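## 4 Panels and Page Grids

A comics page is read in two ways. The reader takes in the whole page at a glance, then goes back to the top corner and follows the panels in order. A layout has to work for both readings, and most faults in a first draft come from planning for only one of them.

This chapter deals with the fixed grid. The main worked text is *Clovudberg*, a fantasy serial of 256 pages published by Markari, in which nearly every page is built on the same nine-panel division. Short comparisons are drawn from *Setis*, where the grid changes from scene to scene.

Three terms are used throughout. The **gutter** is the gap between panels. A **tier** is one horizontal row of panels. A **splash** is a single panel that fills the page. Where two panels of a tier are joined, the result is called a double, and it counts as one panel.

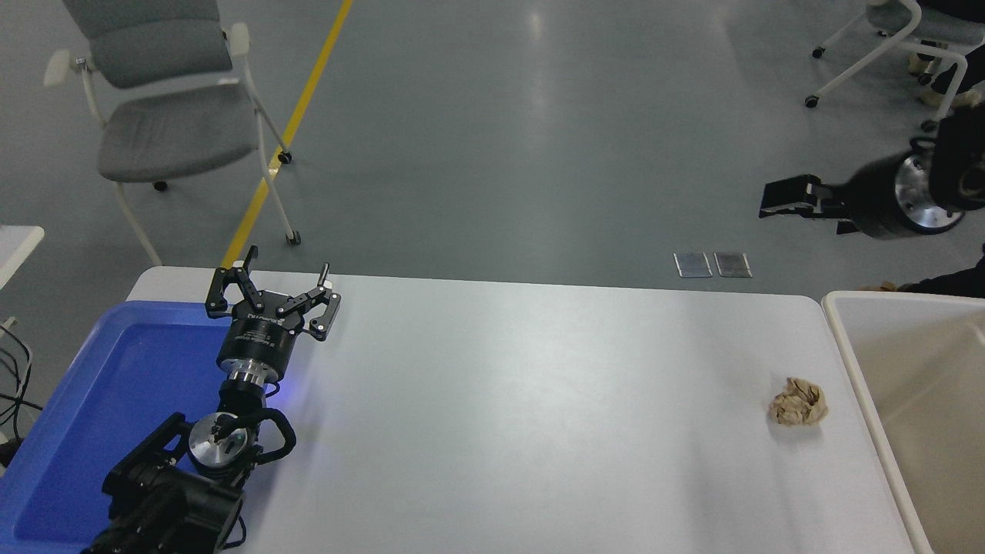

*Fig. 4.1 Three-fingered gripper, fingers splayed, beside a blue tray.*

Panel width affects pace. A tier of three narrow panels is usually read as three short moments, and a tier of one wide panel as a longer one. The effect depends on what has come before: a wide panel after 50 pages of narrow ones carries more weight than the same panel in a book of mixed widths. In *Clovudberg* the first splash is held back until the army reaches the Zarei pass.

Dialogue sets a lower limit on size. Lettering should be roughed in before the figures are drawn, and a panel that can't hold its balloons should be made a double or its text moved to the next tier.

Section 4.1 sets out the nine-panel grid and its common variants. Section 4.2 covers the gutter, including cases where it is removed. Readers who have not yet drawn thumbnails for the Chapter 3 script should do so before going on.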